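Wood movement and the desk top, part two

5 July 2018

The desk top has now been through one full heating season, so I have numbers. For anyone who missed the first post: it is a solid panel glued up from seven boards, finished on both faces, and fixed to a steel base I bought secondhand from Bimholm. I marked two reference points across the width in November and have measured between them with the same steel rule ever since.

The width shrank steadily until the end of winter and has been coming back since. Length did not change by anything I can measure. Both results are what the tables predict. Wood moves a lot across the grain and very little along it, and the rate depends on the species and on how the board was cut from the log.

What I got wrong was the fasteners. The base came with round holes, and I drove the screws tight through all of them. By January the panel had cupped enough to rock a coffee mug. Kjell Tangen wrote to tell me the holes needed to be slotted, with the slots running across the grain, and he was right. I took the top off, filed the outer holes into slots, left the center row round so the panel stays put, and added washers. The screws are now snug but can slide.
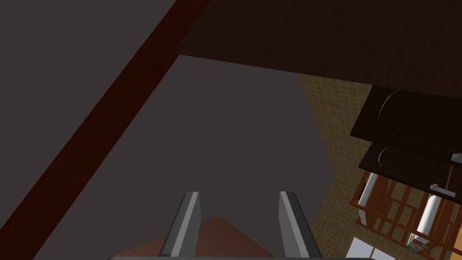

Faint grain, warm tone.

The cup took most of the spring to relax. I did not clamp it or wet it. Several readers suggested a damp towel on the concave face, and I have seen that work for a week and then come back worse.

On finish: a finish slows the exchange of moisture, but it does not stop it. The important part is to treat both faces equally. My first coat went on the top face only, and I left it overnight before turning the panel over. I would not do that again. Golnar Amini puts her panels up on painter's points and coats both sides in one session, and I have since copied her setup.

Humidity in the room is logged every half hour to a plain text file. The logger stopped after 2801 readings when its battery died, so there is a gap in the late winter data. I have left it blank in the chart and have not interpolated.

Next job is the matching shelf, which will get slotted brackets from the start. The boards are stickered in the hallway and I plan to leave them there until their weight stops changing.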